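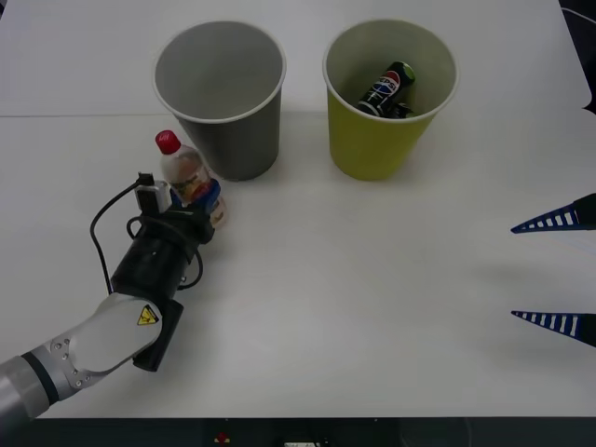
Slide 1. Two paper cups, grey and yellow-green, with a Pepsi can in the second.

Speaker notes: Cutting drinks waste in the Lindsay building

Good afternoon. I look after catering supplies at Wolesel, and I've got ten minutes on what we changed in the Lindsay building and what it cost.

Slide 2. Where we started
We were buying 800 paper cups a week for 132 staff. Most went in the general bin with the lids still on. Mention that the recycling firm, Sekunex, won't take a bag with liquid in it.

Slide 3. What we tried first
Posters over the bins. They made no difference that we could measure. Then we moved the bins next to the sinks, so people could tip out their dregs. Rejected bags went down within the month.
(Pause. Someone usually asks about smell. Answer: empty the bins at 4 pm, every day.)

Slide 4. Mugs
We bought 200 mugs in June. By the next stock check 61 were missing, and most of those turned up in desk drawers. Dishwasher goes on twice a day. Paper cups are still there for visitors, but they now live in the cupboard.

Slide 5. Cans
Separate bin, narrow round hole in the lid. Cans go in empty and on their own, never inside a cup.

Slide 6. Next
The Pedevum site gets the same layout in the spring. They have no sink on the top floor, so the bins there will go by the lift until the plumbing is sorted.

Handouts are by the door. Questions.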